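Chapter 2

Reading Parish Registers as Evidence

Learning goals. After working through this chapter, you should be able to tell an original register from a transcript, record an entry in full, and weigh two entries that disagree.

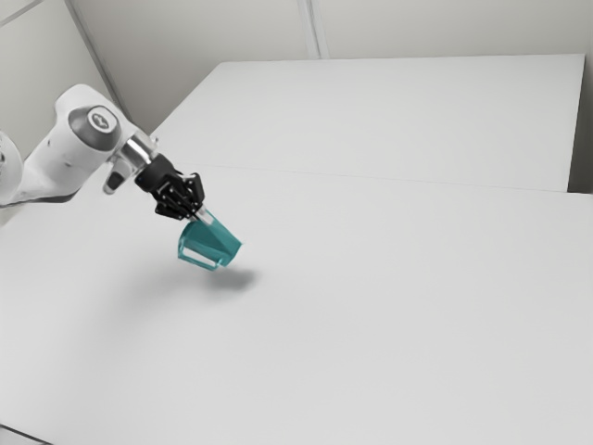

Rosine Mallet

2.1 What a register is

A parish register is a running record of baptisms, marriages and burials kept by the clergy or clerk of a church. It was made for the use of the parish. Its value to family historians is a side effect, and many of its weaknesses follow from that. A baptism entry records the day of the ceremony and usually says nothing of the day of birth. A burial entry may give an age, a trade or a street, or may give a surname and no more.

The term "register" is used loosely in finding aids. It may refer to the book written up at the church, a fair copy made later from rough notes, a yearly return sent to a higher office, or a typed transcript made by a local society. In this book, the word alone means the volume kept at the church. All other forms are called copies and are named by type.

2.2 The Stulleck registers

Most of the worked problems in Part One draw on the registers of Stulleck. The first surviving volume has 451 entries, of which 60 are burials. The second volume begins after a gap and has 669 entries in a different hand. The clerk of the first volume entered baptisms and burials in one sequence. His successor ruled separate sections and numbered each from one at the start of January.

The change matters when a citation is read. In the first volume an entry number identifies one event. In the second, the same number occurs in each section in each year, so a citation must give volume, section, year and number. Older family histories often cite "Stulleck no. 14" or the like, and such a reference can't be resolved without further work.

2.3 Spelling and the stability of surnames

Spelling in registers follows the ear and training of the clerk. The family treated in Chapter 5 appears as Ristić in letters kept by its members, but the Stulleck clerks wrote Ristic, Ristich and, in one marriage entry, Wristick. These are treated as forms of one surname when the other details of the entries agree. A difference in spelling is weak evidence of a difference in family. Identical spelling is likewise weak evidence of kinship.

Transcribe the name as written. Put the standard form in your index, and keep it out of the transcription. Abbreviated forenames (Wm, Jno, Margt) are handled the same way.

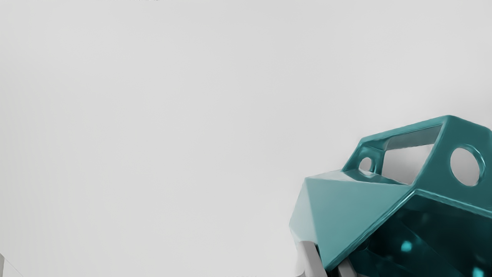
Fig. 2.1

2.4 Entries that disagree

Suppose that a baptism at Stulleck names the father as a cooper and a later entry at Zemstead, for a child of parents with the same names, calls him a carter. Three readings are open. The man may have changed his work, one clerk may have been in error, or there may have been two couples. The record as stated doesn't decide between them.

The usual procedure is to list every entry in both parishes for the surname, arrange the entries by date, and look for overlap. Two baptisms four months apart, each of an infant, point strongly to two couples. A clean break, with entries ending in one parish shortly before they begin in the other, is consistent with a move. It doesn't prove one. Support should be sought in a class of record made for another purpose, such as a lease, a tax list or a will.

Printed pedigrees often skip this step. Two men are merged at the point where their records happen to meet, and the error is carried into each later work that relies on the pedigree.

2.5 Terms used in this chapter

Banns: public notice of an intended marriage, read in church. A reading of banns is not evidence that the marriage took place.

Fair copy: a clean version written up from notes. Errors of omission are common.

Relict: a widow. The term gives no indication of how long the husband had been dead.

The next section sets out the form of citation used in the exercises.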